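Como cuidar do tampo da mesa de trabalho

Limpe o tampo no fim de cada dia, mesmo que pareça limpo. O pó fino risca mais do que a sujidade grossa. Primeiro um pano seco, depois um pano húmido bem torcido, sempre no sentido do comprimento.

Para manchas de gordura, dilua 10 ml de detergente neutro em água morna e deixe atuar 2 minutos. Cola seca sai com uma espátula de plástico — nunca de metal.
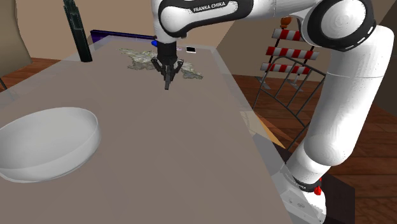

Tampo comprido, castanho-acinzentado, de aspeto mate.

Acabamentos mate não levam cera, que deixa zonas brilhantes difíceis de tirar. Nos tampos de madeira crua, passe lixa de grão 60 só nas marcas fundas e acabe com uma mais fina. Aplique o óleo em camada fina e retire o excesso passados cerca de 40 minutos.

Os panos com óleo secam abertos, ao ar livre. Amontoados podem incendiar-se sozinhos.

Em agosto, com o calor, areje a oficina de manhã cedo e feche as portadas à tarde.

Atualizado em 16/7/24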